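Worn pads on a hand-held gripper: keep recording examples?

Mi-kyung Seok
30/04/2020
Hello everyone, and thank you for having me here! I'm gathering examples for our tidying model with a hand-held gripper, and I've got 80 good ones so far (I'm hoping for 145). The black pads are getting tatty, with little flaps lifting on the left one. Would you change them now, or finish the set first?
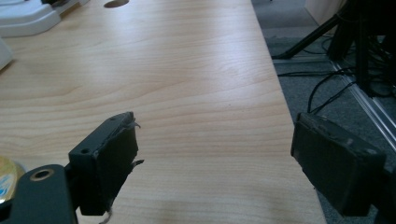
2 replies

Hok-lam Peng
Oh, I do sympathise! I'd change both pads now, then record 40 fresh examples and keep them in their own folder, so you can compare how the model does with each lot. Do trim that dangling thread as well.

Grolell
Ours looked worse, we just carried on. Fine so far.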